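Night works on the Arholm road start in March

The road between Porkbridge and Arholm will be closed at night for resurfacing in March, the county office has informed. The closure begins at 8 p.m. and the road opens again at 6 a.m. During the day the traffic can pass as usual, but with a lower speed limit.

The works will take 26 nights and are made by the company Ó Ceallaigh. Drivers must use the way over the old bridge, which adds 700 meters to the trip. Trucks are not permitted on the bridge and have to wait for the morning.

"We asked for the night hours, so that people can come to their work and the school bus keeps its times," said Ita Egan from the county office. She said that letters were sent to 200 homes along the road.
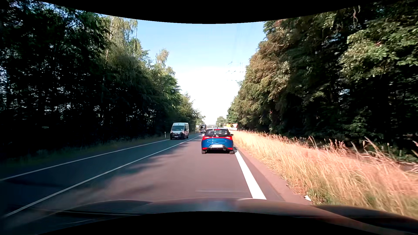

Not all residents are satisfied. Marwan Kanaan, who has a bakery in Arholm, begins his deliveries at 4 a.m. and must now leave earlier. He has asked for a permit to pass, and he did not receive an answer yet.

The evening bus from Porkbridge will stop at the church instead of the market during the works. The new timetable hangs at both stops and can also be picked up in the library.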